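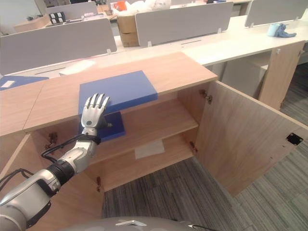 ## Student Food Pantry, Wustbridge site: termly safety check

Checked by Kibet Lyimo, May, starting at 9 am and finishing later than anyone wanted.

Marks used: OK, FIX (before next opening), WATCH (look again next month), N/A.

### 1. Getting in and out

- [x] Front door opens fully: **OK**
- [x] Ramp clear, handrail firm: **OK**
- [ ] Fire exit clear on both sides: **FIX**
 - Inside is fine. Outside, someone has chained a bicycle to the exit rail again. The sign asking people not to do this makes a handy place to hang the helmet.
- [x] Queue can wait under cover: **WATCH**
 - Covered until it gets to the bins. In the exam weeks it gets well past the bins.

### 2. Fridges and freezer

- [x] Small fridge at 5°C or under: **OK**
- [x] Freezer at -18°C or under: **OK**
- [ ] Tall fridge (the Canpolat) at 5°C or under: **FIX**
 - Read 8 degrees at the start and the same an hour later. The door seal has a split at the bottom hinge. I pushed it back in with my thumb and it came out again while I was writing this line. Nothing with a use-by date goes in there until it is replaced.
- [ ] Temperature log filled in each opening: **FIX**
 - A whole fortnight is in the same pen, the same hand and the same reading. I admire the consistency. Please write down what the thermometer says, on the day it says it.

### 3. Dry goods

- [x] Nothing stored on the floor: **OK**
- [x] Heavy tins below shoulder height: **OK**
- [ ] Oldest stock at the front: **WATCH**
 - Mostly. The chickpeas are in order, the soup is in no order known to me.
- [x] Use-by dates checked: **OK**
 - Everything past its use-by has gone. Best-before is a different matter and we may still hand it out if it looks and smells right. This comes up every term, so once more: use-by is about safety, best-before is about quality. 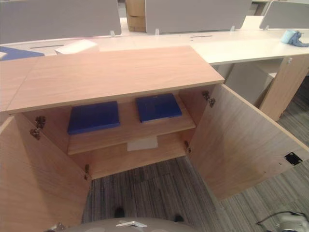

- [ ] Allergen list up to date and on the wall: **FIX**
 - On the wall, yes. It describes last term's cereal. The Grendano delivery now brings a different muesli with nuts in it, and the list still says there are none. Of everything on this form, please do this one first.
- [ ] Repacked rice and flour labelled: **FIX**
 - There were 14 bags with no label at all. I am fairly sure they were rice. "Fairly sure" is not a label. Name, allergens, date packed, every bag.

### 4. Electrics and heat

- [x] Kettle and toaster tested and stickered: **OK**
- [x] No extension leads plugged into extension leads: **OK**
 - A first. Well done, all.
- [ ] Portable heater put away for summer: **WATCH**
 - Unplugged but still under the table, where it eats ankles.

### 5. Paperwork and keys

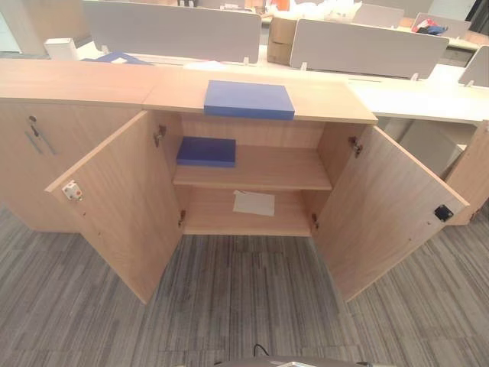 Sign-up forms hold names, student numbers and sometimes a few lines about why somebody has run out of money, and they deserve better care than the biscuits get. We have 209 people on the list this year. Forms go into a locked cupboard at the end of each opening, and locked means the key leaves with a person. A key sitting in its keyhole near the top of a shut door, just above the handle, gives you a closed cupboard and very little else, least of all when the desks are right behind it. I know it is convenient. It is convenient for everybody.

- [x] Old forms shredded at end of year: **OK**
- [ ] Key holders listed: **FIX**
 - The list has one person who graduated and one I have never heard of. If you are the second person, hello, and please bring back the key.
- [x] Nobody asked for proof of need at the door: **OK** 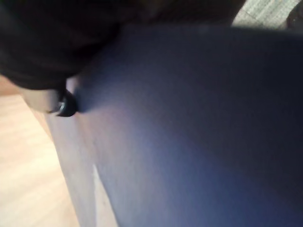 ### 6. People

- [ ] Someone with a food hygiene certificate at every opening: **WATCH**
 - Covered until the end of term. Two run out over the summer and the refresher at Clavmont fills up early, so book now.
- [x] First aid box stocked: **OK**
 - Plasters are back. They are the blue ones, as they should be in a food area.
- [x] Accident book in its place: **OK**
 - One entry: "banged head on shelf". Same shelf as last year. I have put foam on it.
- [ ] Trolley safe to use: **FIX**
 - It pulls left. With a full load of potatoes it pulls left into the lift doors. Out of use until the wheel is changed.

### Follow-up

Score for this visit was 92 out of a possible lot more, and the marking scheme gives the accident book the same weight as the freezer, so don't frame it. Allergen list and fridge seal to be done before the next opening. I'll come back for the rest at 9 am on the first morning of June opening. Whoever owns the bicycle is welcome to attend.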